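Household Studies, Unit 2: Where Things Live
Handout for the September session

Most advice on tidying says that like goes with like. Put the food with the food, the washing things with the washing things, and the house will run itself. I have read a great many claims of this sort and have yet to see one tested for longer than a fortnight.

The Lokham leaflet, which some of you will have met, says a sorted basket saves 25 minutes a week. It gives no source. The Dretine method makes a similar promise and asks for 300 labels.

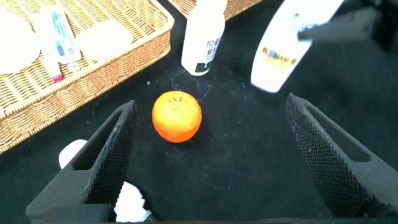
Lorraine Sowerby
Course tutor, Household Studies

Toothpaste in a wicker basket is easy enough to place. A mandarin on the black cloth beside it is harder. By the strict rule it belongs in another room, but a piece of fruit set down by itself may be there to be eaten, and a rule that counts it as clutter is measuring the wrong thing. Baskets also flatter us – a tube lying at a slant among other white things counts as "put away" in most schemes, whether or not anyone can find it in a hurry.

Before the next session:

Choose one basket or tray at home and leave it alone for 2 days. Write down what goes in and what comes out.

Read the Pindevau extract and mark every claim that has no evidence behind it. Bring your marked copy.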